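Open day at the Stillico building, Takovmont
July 26, 2024

We got to Takovmont on the early bus and were at the Stillico gate before it opened. The walk from the stop is 11 minutes, uphill. Entry was free, but you had to sign in and pick up a paper badge at the desk.

The first part of the visit was the yarn store on the ground floor. They keep 662 shades on open shelves, sorted by number and not by color, so the reds are all over the place. Bundurum supplies the wool and Wako the cotton. A printed sheet said the building sends out 3,000 parcels in March, their busiest month. Groups were limited to 40 people and ours was full.

After that we went up to the workroom, a big bright space with a white ceiling and pipes running along one side of it. I liked this room best. It was easier to talk up here than in the store, and we were allowed to stay as long as we wanted.

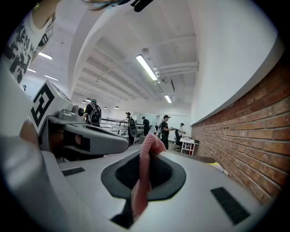
Something pink and knitted-looking in the upstairs workroom, with the ceiling lights behind.

The sample table had hats, cuffs and a few baby blankets you could pick up and turn inside out to look at the seams. I asked about washing and was told cold water, flat to dry, no exceptions.

Lunch was soup and bread in the yard. The shop takes cards only. I bought two skeins of gray wool and a set of needles, and we caught the bus back with a few minutes to spare. Parking is behind the building if you drive.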